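Teswood Returns Center

The Teswood Returns Center is a warehouse in Skirnside that receives, checks and resells toys and small household goods sent back by customers. It is operated by Rosser, a retail services company, and is known locally for the gradual introduction of robot arms into its sorting work.

History

The center opened as a fully manual operation. Workers stood at long benches, lifted each item from a bin, judged its condition and placed it on one of several carts. At its busiest the site handled 3,000 items per shift. Complaints of wrist and shoulder pain were common, and staff turnover was high. Rosser began planning for automation in March of the following year and chose Vosen, a software supplier, to prepare the handling routines. These are tried in simulation before they are used on the floor.

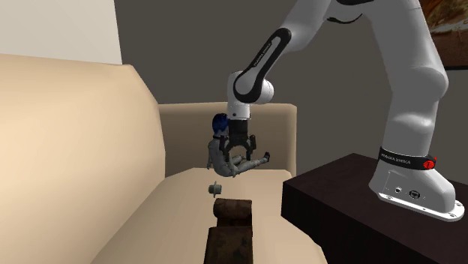
Handling routines are written for types of objects, and soft or jointed items have needed the most work. A box can be gripped in nearly the same way each time, while a figure with arms and legs may be held at many points. In a simulated trial set in a room with a cream sofa, the arm's black gripper holds a small gray doll with blue hair in a seated pose above the cushions. Furnished settings of this type are used alongside plain bench layouts. Staff who formerly sorted toys by hand review the trials and mark grips they consider likely to damage a product.

Effects on staff

The number of bench sorting posts fell from 200 to 14, and most of the workers concerned moved to inspection, repair or packing. Eirlys Gwilliam, a former bench sorter, became the first trial reviewer at the site. Reviewers are paid at a higher grade and work seated for much of the shift.

Opinion among employees has been mixed. Those in repair report less strain and more varied tasks. Others have objected to the pace set by the arms and to the loss of conversation at the shared benches. An agreement dated 30/01/2024 gives workers the right to slow or stop an arm without a supervisor's approval.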